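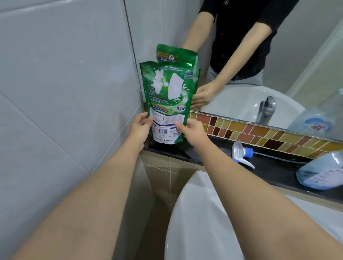 Fig. 1. Detergent refill pouch held upright at the counter, 670 ml size.

Section 8: Hand-wash station, refill pouches and spray bottles

This section covers the sink counter in Dretmont guest units. Laundry detergent for hand washing is supplied in stand-up refill pouches. Surface cleaner is supplied in trigger spray bottles. Both are kept at the sink and both are checked at changeover.

8.1 Before you start

1. Clear personal items from the counter.
2. Run the faucet briefly and check that the drain is open.
3. Read the volume printed near the bottom of the pouch and enter it on the Undeck supply sheet.
4. Check the bottom seam for leaks. Throw out any pouch that leaks and take a new one from shelf 286.

Note: The Mollilthorpe units have a smaller cabinet. Store one spare pouch there, not two.

8.2 Handling the pouch 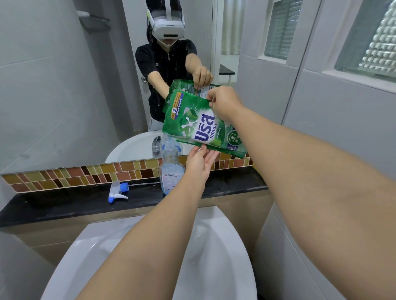

Refill pouches are soft and fold in the middle when they are partly used, so keep one hand under the pouch and the other at the top whenever it is off the counter. Work over the basin so that drips go down the drain. A hand cupped beneath the bottom seam, with the top corner pinched between thumb and fingers, gives enough control to tilt the pouch slowly. Do not squeeze the sides while pouring.

1. Set the Doolan measuring cup in the basin.
2. Tilt the pouch and pour to the 70 ml line.
3. Stand the pouch upright again and wipe the opening.
4. Return the pouch to the left end of the counter.

Caution: Detergent on the floor is slippery. Wipe up spills before doing anything else.

8.3 Spray bottles

1. Hold the bottle by the body and unscrew the trigger head.
2. Lift the head straight up until the tube is clear.
3. Lay the head on the counter with the tube pointing away from the edge.
4. Check the level. Top up any bottle holding less than 400 ml, using the same cleaner only.
5. Put the tube back in, tighten the head by hand and test one spray into the basin.

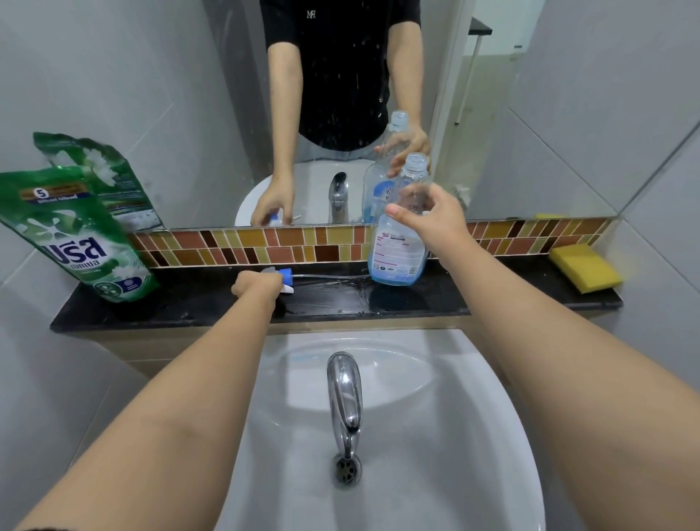 Fig. 2. Spray head on the counter with the bottle open. Detergent pouch at left, sponge at right.

Caution: Never pour laundry detergent into a spray bottle. Never mix two cleaners.

8.4 Finishing

Rinse the basin and wipe the counter dry, including the strip along the backsplash. Clean water spots off the mirror with a dry cloth. Rinse the sponge and squeeze it out. Sponges are replaced at every changeover in December and every second changeover the rest of the year.

Section revised Sep 9, 2023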